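Comparing Two Gripper Models in Simulation Before You Buy Either

Grippers are expensive and sales pages are optimistic. If you already have a simulated version of your robot, you can spend an evening finding out which gripper suits it, at the cost of some electricity and a little of your good mood. I did this with two parallel-jaw models, the Costigan and the Bremis, on a two-arm robot in the Durnwood bedroom scene. The steps should work for any pair of grippers and any room with furniture in the way.

You need a simulator that can load your arms, a model file for each gripper, a controller you more or less trust, and a scene with things in it. I drive everything with Zirnon, a small teleop layer we wrote in-house and now cannot get rid of.

Before anything else, load the scene and put both arms in a ready pose. Mine is grippers up, jaws pointing away from the body, one arm toward the bed and the other toward the table.

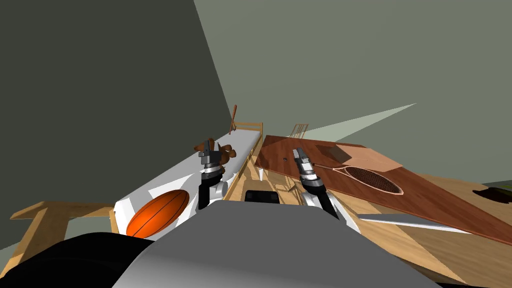
Page last changed: September. Step 4 rewritten, old advice about friction removed.

If your arms load folded inside the torso, your base transform is wrong. If they load and then leave through the ceiling, your gains are wrong. Fix either of these now. You will be tempted to start testing with a small wobble in one wrist, and you will spend the rest of the night blaming the gripper for it.

Step 1. Swap the gripper and nothing else

Keep one arm, one controller, one set of gains. Make a copy of the robot file for each gripper and change only the part after the wrist. I name mine after the gripper, having once named them "new" and "new2" and lost most of an afternoon.

Check three things in each copy:

The mass of the gripper. Model files from the internet love a mass of exactly 1. If the real thing weighs less, your arm will sag for no reason and you'll write something unkind in your notes.

The tool center point. It should sit between the fingertips when they are closed. The Bremis file had it back inside the housing, so every approach stopped with the housing where the fingers ought to be.

The sign of the jaw command. On one of my two files, a bigger number meant open. On the other, it meant closed. You can guess how I learned that.

Step 2. Choose your objects, and choose them rudely

It is easy to pick a set of blocks that any gripper on earth can lift. Pick things that argue back. From the bedroom scene I used the teddy bear as the forgiving target and the tennis racket as the unforgiving one. A ball also goes on the bed. I change which ball between runs, since a round one and a pointed one ask very different things of two flat fingers.

The racket is the best test of the lot. Lying flat on a table it offers almost no height, so the fingers have to come in low or from the side, and a fat housing hits the tabletop first. Put it near enough to reach and far enough to be annoying.

Write the list down before the first run and stick to it. When a gripper does badly on the racket around midnight, you will find excellent reasons why the racket was never a fair test.

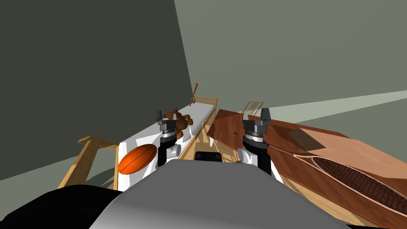 Step 3. Set up the approach

For each object, save a hover pose a short way off and let the controller plan from there. Use the same hover pose for both grippers, measured at the fingertips. If you measure at the wrist, the gripper with the longer fingers starts closer and gets a head start it did not earn.

Then run the approach with the jaws open and no grasp at all. This is dull and I skipped it the first time. It tells you whether the gripper even fits where you are sending it, and if it doesn't, there is no point in tuning the squeeze.

Set your controller rate and leave it alone. I run Zirnon's command loop at 70 hertz, for no better reason than that it was set to 70 when I found it. The number matters less than keeping it the same for both sides of the comparison.

Cap each attempt with a step limit too. Mine is 600. Anything that has not got hold of a teddy bear by then is not going to, and watching it try is bad for you.

Step 4. Test near rails and edges

Open space flatters everybody. The real differences show up when there is a rail between the arm and the thing it wants. Run a set of attempts where the target sits on a mattress behind a raised side, and another where the gripper has to work beside a large board or panel.

Log contacts on the whole gripper here, from the fingertips back to the wrist. My first logger only watched the fingertips, so by its account the Costigan never touched a thing. The full log had it leaning a shoulder on the furniture in run after run.

Watch the other arm as well. It has no job in these tests, which gives it plenty of time to drift under something. Park it with a firm hold command, and record its joint angles along with those of the arm you care about.

My old advice in this step was to turn up the finger friction until grasps stopped slipping. Please don't. I turned it up so far that the gripper could have lifted the bed by its varnish, and both models scored beautifully, and I had learned nothing. Use one modest value for both and let things slip.

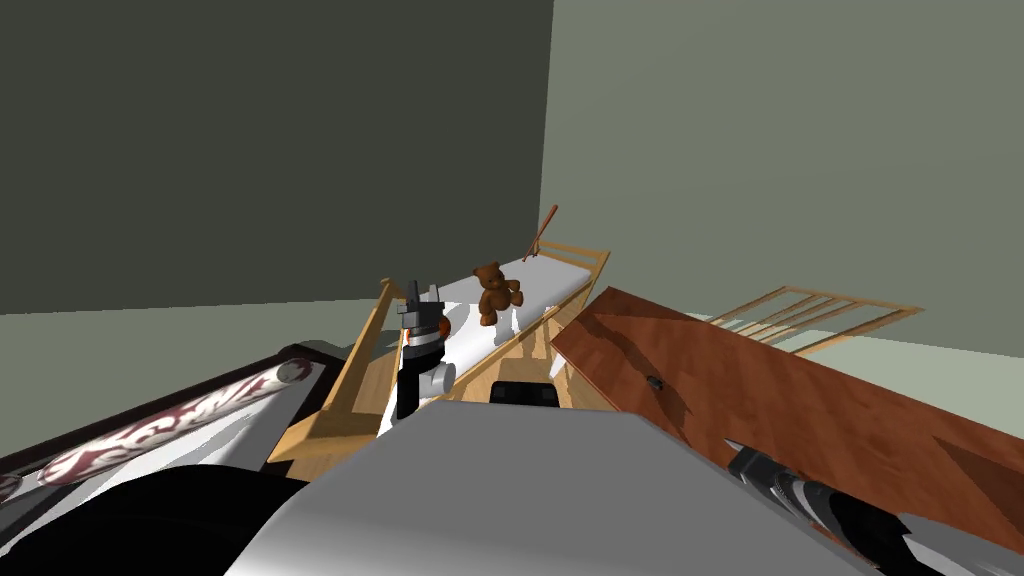 Step 5. Add a wrist view

An overhead or head camera shows you the room. It is poor at showing you the last little bit before contact, where the housing and the forearm tend to block whatever you wanted to see. Mount a virtual camera just behind the wrist, looking out along the fingers, and save that view beside the main one.

Give each gripper's camera the same offset from its own tool center point. Then check the picture with the jaws open. You want both fingertips in view, the gap between them near the middle, and enough room past the tips to see what is coming. If the housing takes up more than half of what you see, move the camera up or back until it stops showing off.

Finger color is worth a thought. A dark finger against a dark wall is hard to read, both for you and for any vision code you plan to feed with it. A pale inner face on even one finger makes the gap much easier to judge. 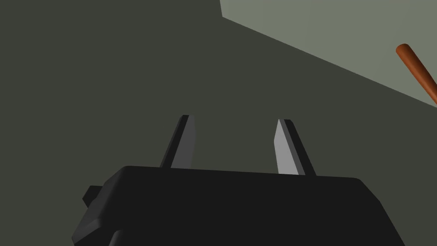 I would also save the wrist view from the very start of each run, before the arm gets anywhere near the target. Those early views look like a waste of disk. They are how I found out that the Bremis camera was rotated by a couple of degrees, which I had been quietly correcting with my own hands for two evenings while calling it operator skill.

Step 6. Run it, and then score it

Run every object with both grippers, the same number of attempts each, in shuffled order. Shuffling matters if a person is driving, as you get better through the night and then sharply worse. My full log came to 1,677 attempts, most of them scripted. I only drove the racket ones by hand, out of spite.

Score each attempt on whether the object was still held after a lift and a pause, how many steps it took, and what else got touched along the way. Resist a "quality" score. I had one, and it turned out to measure whether I liked the gripper.

What I ended up with

The Costigan was better at the bear and anything else soft-shaped and bulky. The Bremis, once its file was repaired, was better low to the table and less likely to bump its housing. Neither was good at the racket. The Bremis was bad at it in a more useful way, in that it usually missed on the same side, and a steady miss can be fixed.

Take all this with the usual salt. Simulated contact is generous in some places and mean in others, and the plush bear here is a rigid lump with a fuzzy picture on it. I would trust the results on reach and clearance, be careful with the ones on slipping, and borrow a real gripper before signing anything.

If your objects shake or hum while held, halve the physics step and rerun that set for both grippers. If they shoot across the room, check for overlapping collision shapes at the fingertips first. The Bremis file had 2 on the left finger and I still don't know why.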